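Pacing the Stadar 50: notes for the club talk
Ciarán Ó Dálaigh

Slide 1. Course
Stadar is 50 km with 952 m of climbing, nearly all of it before the Antoniadis aid station. Singletrack to the first ridge, dirt road after. Point out the false summit on the profile.

Slide 2. Effort on the climb
Use breathing or heart rate on the climb. GPS pace lags under trees. Hike anything too steep to run while still talking in full sentences. Mention my February test runs: 2 on the ridge, same effort, different splits.
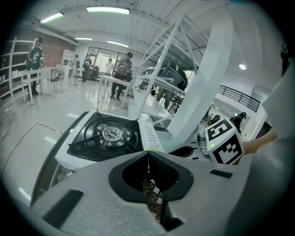 Slide 3. Descent
Short steps, high cadence, eyes well ahead. Quads go first on the Rirum switchbacks. Pause for questions on poles.

Slide 4. Fueling
Start eating early, before the ridge. There are 3 aid stations, and the last has water only. Repeat the drop bag deadline.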